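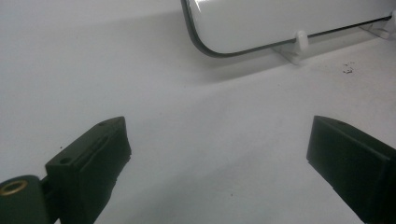 Marks on a matte white desktop – what takes them off?

Percy Puma
Flollstead

I have a smooth matte white top on my desk and it picks up everything. Pencil and tea rub off with a damp cloth, but there are grey smears near the back that won't shift. I tried dish soap and warm water twice. The desk is 60 cm deep and gets used every day, so I'd like to keep the colour even and not end up with a shiny patch. Is there anything stronger that is safe?

Yasuo Sugawara
Pastbridge

Grey smears on matte white are usually rubber or metal rubbed off onto the surface. Use a melamine sponge, wet and well wrung out, with almost no pressure. Try a hidden corner first and leave it to dry before you judge it. Matte finishes go glossy if you scrub one spot, so make wide, light passes and stop as soon as the mark fades. Wipe with clean water and dry with a soft cloth.

If that doesn't work, a bit of rubbing alcohol on a cotton cloth will take off most rubber marks. Don't use it on a painted top – it can lift the colour.

Stick felt pads under anything that gets pushed around on there.

Ayala

Toothpaste worked on mine. Might have been a different sort of top though.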